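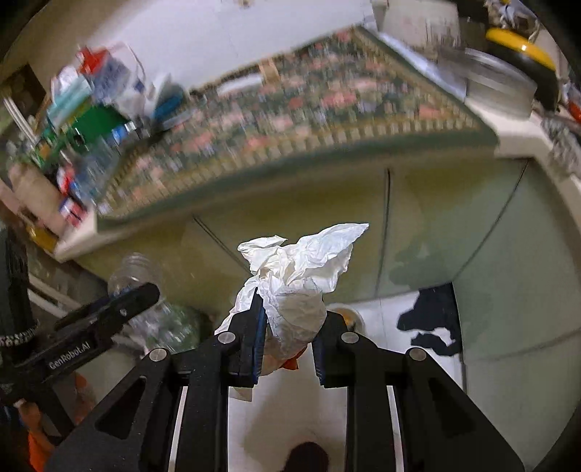

Slide 2 – Why we bring back the Rengifo drum machine

Good afternoon, I am Nelly Palomino, from the service team at Rostico. Say the name slowly, wait for the latecomers.

The Rengifo was sold for only 3 years. We have 189 serial numbers in our list, and 89 of the owners wrote to us after the August newsletter. Most of them asked the same thing: can I still get the voice chips?

Short answer: no. Long answer is slide 3.

Slide 3 – The new voice board

Play the kick first, old and then new. Do not say which is which. Ask for hands.

Clustness made the filter again from the old drawings. The snare is still a little too bright – admit this before somebody asks.

Slide 4 – Trekerbridge

It is the small box for MIDI and clock. Works with firmware 3 and later. If the demo loses sync, stop and start from the front panel, not from the laptop.

Price question: we will tell it by mail to the owners first.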